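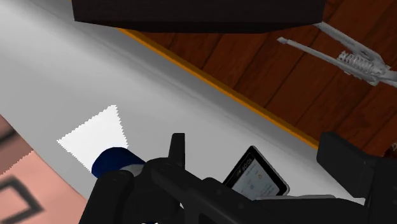
4.2 Bedtime and the Honest Diary

Sleep diaries have one well-known flaw: they are filled in by people who are tired. Of the 837 diary pages returned from Femholm and Nastow, 37 gave a bedtime later than the time of waking, and we dropped them with some regret. The rest were coded by Qureshi and Correa, working apart and, by Wednesday, not speaking much.

Most of their quarrel was over what counts as going to bed. Diarists in Nastow tended to write down when they lay down. Those in Femholm wrote down when they meant to sleep, a time that seems to have been chosen for its moral qualities. The bed itself (Figure 2) was a poor guide, as many diarists also ate, paid bills and argued there.

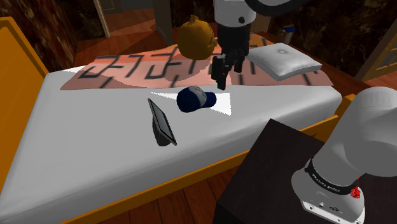

Figure 2. Rendered view of a bed with a white mattress and a throw blanket across its far half.

We settled on the first time at which the diarist reported having stopped doing anything else. Under this rule the gap between the two towns shrank to roughly 2 minutes, a result that pleased Correa, who had predicted it, and Qureshi, who says he had too. Weekend pages were coded the same way but are treated apart in Section 4.3, where bedtimes become harder to defend.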